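Toy Library Assistant (part-time), Rerska

Stistetti Toy Library is looking for a part-time assistant to join the team at our Rerska branch. The post is 26 hours a week over four days, including every Saturday. It is permanent, subject to a three-month trial period.

About us

Stistetti lends toys, puzzles and play equipment to families, childminders and nurseries. We have 979 member households and a stock of 3,000 items, split between the Rerska branch and our smaller branch in Alormont. Members borrow for three weeks at a time and can renew once. Nurseries and childminders can book larger sets for up to eight weeks.

The Rerska branch is on the ground floor of the old Cusi building, next to the bus station. It has a lending room, a play area for under-fives and a back room where returns are checked, cleaned and put back into their bags and boxes. There is a lift to the first-floor store.

The job

You will spend most of your time in the back room. On a normal day there are two or three crates of returns to get through before the doors open at 10 am, and more come in during the afternoon. Saturday is the busiest day and you should expect to move between the counter and the back room.

You will:

Check returned items against the contents card and record anything missing.

Clean plastic, wooden and fabric items following our cleaning sheets.

Look for cracks, sharp edges, loose parts and flat batteries, and set aside anything that needs repair.

Repack items and return them to the right shelf.

Issue and take back loans at the counter, take membership payments and answer the phone.

Help set out and clear away the play area for the two weekly toddler sessions.

Take part in the stock check each February, when the branch closes for a week.
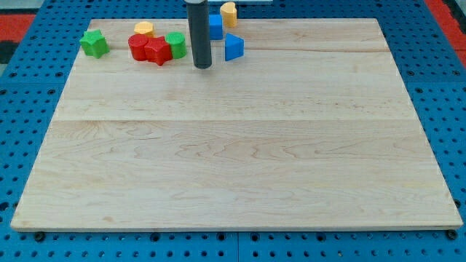

Shape sorters are among our most borrowed toys and they take more checking than people expect. A sorter with one block missing cannot go back out, so the pieces are laid out and matched to the card before anything is cleaned. Colour alone is not a safe guide: a red cylinder and a red star can look like one piece when they are standing up against each other, and a green star and a green cylinder are different entries on the card. We ask staff to go by shape first and colour second. The same applies to stacking cups, threading beads and the farm and zoo sets, where two families may have borrowed near-identical boxes in the same week and swapped parts between them at a playgroup.

Missing parts are logged on the computer and the member gets a text message. Most turn up within a fortnight. We keep a drawer of spares taken from sets that have been withdrawn, and you will be expected to know your way round it after the first month or so.

What we are looking for

You must have:

A careful approach to repetitive work – much of the job is sorting and matching.

Experience of dealing with the public, paid or unpaid.

Basic computer skills. Our loans system is simple and training is given.

The ability to lift and carry crates weighing up to 8 kg. Trolleys are provided.

Availability every Saturday from 9 am to 4 pm, apart from your annual leave.

It would help if you have:

Worked in a library, nursery, charity shop or stockroom.

Some experience of small repairs, such as gluing, sewing or changing screws and battery covers.

A second language used locally.

A full driving licence. The van goes to Alormont once a week and we would like more staff to be able to take it.

You do not need a childcare qualification. Parents and carers stay with their children at all times and staff are not left in charge of them. The person appointed will need a satisfactory background check, which we will arrange and pay for.

Hours and pay

The working pattern is Tuesday, Wednesday, Friday and Saturday. Start and finish times on the three weekdays can be discussed at interview, but one of them must be an early start for the cleaning run. Pay is on point two of our assistant scale and goes up to point three at the end of the trial period. Full details are in the application pack.

Annual leave is five weeks plus public holidays, in proportion to hours worked. Staff have free membership of the library for their own household. Travel between the two branches is paid, and aprons and gloves are supplied.

Training

New staff spend their first two weeks working alongside someone else. This covers the cleaning sheets, the loans system, manual handling and basic toy safety. You will also spend one day at Alormont to see how the smaller branch works, as you may be asked to cover there during holidays.

How to apply

Ask for an application pack at the counter in either branch, or by phone during opening hours. Please fill in the form – we do not accept CVs on their own. In the section headed "Why this job", tell us about a time you had to keep track of a lot of small items or details, at work or at home. One side of paper is enough.

Completed forms can be handed in or posted to the Rerska branch, marked "Assistant post". The closing date is printed on the front of the pack.

Interviews will be held at Rerska and will last 40 minutes, including a short practical task in the back room. Tell us on the form if you need any adjustments for the interview or the task. We reply to everyone who applies.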